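Opinión

El orden de la última cinta

Dec 21, 2019

En el debate sobre la gestión de los residuos y de los objetos recuperados se habla con frecuencia de toneladas, de tasas y de contratos. Se habla mucho menos del lugar en el que un objeto deja de ser un resto y recibe un destino. Ese lugar, en la mayoría de los centros, es una cinta transportadora y unas cubetas colocadas junto a ella. La redacción de este boletín considera que la disposición de esos elementos merece una atención que hasta ahora no ha recibido.

En septiembre, la asociación Sirkulik publicó las conclusiones de su revisión del centro de Florneck, donde se clasifican piezas de menaje, pequeño material eléctrico y envases reutilizables. De los 2.411 artículos examinados, 1.466 habían llegado a la cubeta que les correspondía. El resto tuvo que volver a pasar por la línea. La primera reacción de los ayuntamientos asociados fue solicitar más formación para el personal. La petición es razonable, pero a nuestro juicio parte de un diagnóstico incompleto.

Quien haya visitado Florneck antes de la reforma recordará los recipientes de la línea 2: cajones de distinta altura, de colores heredados de tres contratas sucesivas, con etiquetas superpuestas. El verde significaba vidrio en un turno y material pendiente de revisión en otro. Pedir precisión en esas condiciones equivale a trasladar a las personas una carga que corresponde al mobiliario. El informe dedica a esta cuestión apenas un párrafo, en el anexo.

La propuesta que presentó Grasico, adjudicataria de la reforma, partía de un principio sencillo: cubetas de un solo color, situadas al pie de la cinta, y la categoría indicada únicamente por la posición. Se objetó que el color ayuda a la memoria. La objeción tiene fundamento cuando los colores son estables y están acordados entre todos los centros de una comarca. En la nuestra no lo están, y no parece que vayan a estarlo pronto. Mientras tanto, la posición ofrece una referencia más firme, siempre que nadie mueva las cubetas al limpiar – circunstancia que el protocolo vigente ni siquiera contempla.

También debe defenderse el fondo claro. Las paredes blancas se han tachado de capricho, sobre todo por su mantenimiento, y es cierto que exigen una limpieza más frecuente. Sin embargo, una pieza oscura se distingue antes sobre una superficie neutra que entre carteles, mangueras y avisos caducados. El método Lévesque, que varios centros aplican desde hace años en sus almacenes, recomienda retirar de la vista todo aquello que no intervenga en la decisión. Compartimos ese criterio y creemos que debería figurar en los pliegos.

Existe, por último, una cuestión de ritmo. La costumbre de cargar la cinta hasta cubrirla responde a la idea de que una banda con huecos es una banda desaprovechada. Nuestra posición es la contraria. Los objetos que llegan separados se reconocen, se toman y se depositan sin arrastrar a los vecinos. Proponemos una separación mínima de 30 centímetros entre piezas y una pausa cada 12 minutos para vaciar las cubetas antes de que rebosen. Una cubeta colmada invita a dejar el siguiente artículo en la contigua, y de ahí procede, según sospechamos, buena parte de los errores registrados.

Somos conscientes de que estas medidas reducen la cantidad nominal que una línea puede anunciar en su memoria anual. Convendría que las administraciones dejaran de premiar esa cifra y pidieran, en su lugar, la de los artículos que no han tenido que clasificarse dos veces. La revisión de los pliegos comarcales sigue abierta, y el apartado relativo al equipamiento continúa redactado en los mismos términos que antes de la reforma. Solicitamos que se modifique en lo referente a recipientes, paramentos y carga de la cinta, y que el cambio se aplique también a los centros pequeños – aquellos que solo disponen de una línea.
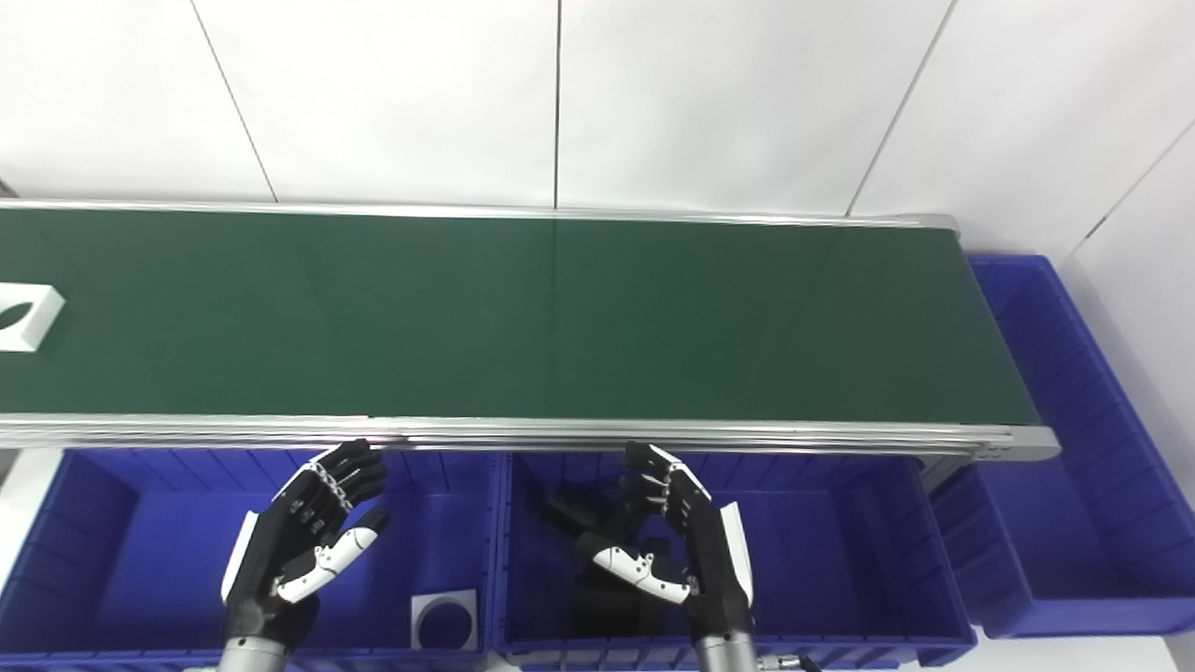

Cinta de color verde oscuro y cubetas azules ante una pared de paneles blancos.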